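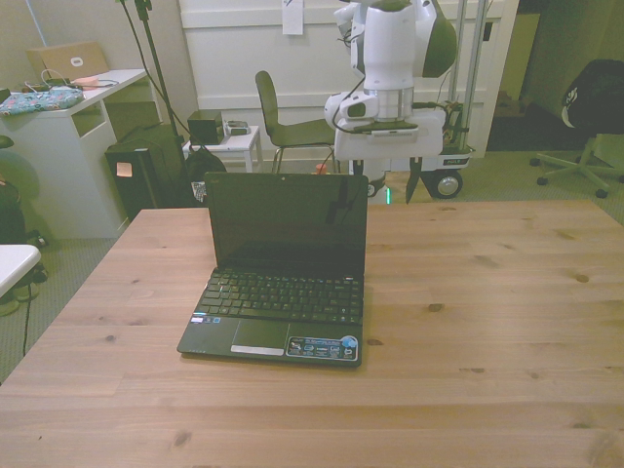
A small laptop on a wooden table.

Finding minutes of a small medical history society

I'm trying to trace the early records of a local society for the history of medicine that met in Birnidberg. My grandfather was a pharmacist there and the family has always said he was one of the first members. I have a printed program from one of the meetings, with his name under a talk on apothecary weights, but it gives only "28th August" and no year.

The town library has a folder of newspaper clippings and nothing else. The medical faculty told me that the society was never part of the university, so they hold no papers. The program was printed by a firm called Le Roux, which closed long ago.

Where do the minutes and membership lists of a group like this usually end up? And is there any way to date the program? It's a single folded sheet, four pages, with the names of the president and secretary on the back. I have scanned it but would like to find the original records if they exist.
Posted by Inska

Xolani Radebe
Start with the secretary, not the society. Small learned societies rarely had an office, and the minute book lived in the secretary's house. When the secretary changed, the book was handed over, and when the society faded out it stayed with whoever had it last. So look for the personal papers of every secretary you can name. They may be catalogued under the person's name with no mention of the society in the title.

I spent a long time looking for the records of a similar group and found them in a hospital archive, in two boxes described as "Correspondence, miscellaneous." The last secretary had been a surgeon there and his office was cleared after he died. The boxes held 270 letters, a cash book and most of the minutes. The membership list was in the cash book, as a record of who had paid dues – there was no separate list. If you find accounts but no minutes, don't put them aside.

For the date, work from the officers. Medical directories were published yearly in many countries and often gave society posts after a doctor's name. Find the years in which your president is listed as president and you will probably be down to a short range. Then check the local paper for the last days of August and the first week of September in each of those years. Talks were often reported after the event, sometimes with the titles.

Also write to the national society, if there is one. Local groups often sent in an annual report, usually in April or whenever the general meeting was held, and those reports may survive where the local papers don't.
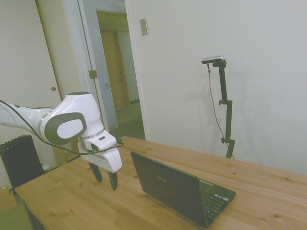 Checking the printer

Plomeo
Agree with most of the above. Printers can help with dating too. Le Roux may have moved premises or changed the name of the firm, so look at the exact wording and address in the imprint at the foot of the program and compare it with trade directories. I dated a hospital bazaar leaflet to within 10 years that way, which was good enough for what I needed.

One caution about "first members." Founding members, charter members and people who joined in the first year get mixed up in family stories. A talk on the program shows that he spoke, and guests gave talks as well. My own great-uncle spoke to a society like this and never joined it.

Pharmacists had their own association in many towns. Its journal might have an obituary of your grandfather, and obituaries tend to list memberships.

dustjacket
try the library again and ask for uncatalogued stuff. ours had roughly 20 boxes in the basement that weren't on the computer

Related
Reading doctors' handwriting in old case notes
Was my ancestor an apothecary or a druggist?
Hospital admission registers – who can see them?
Citing an undated program in a footnote
What happened to the records of closed nursing schools

Last updated 2 months ago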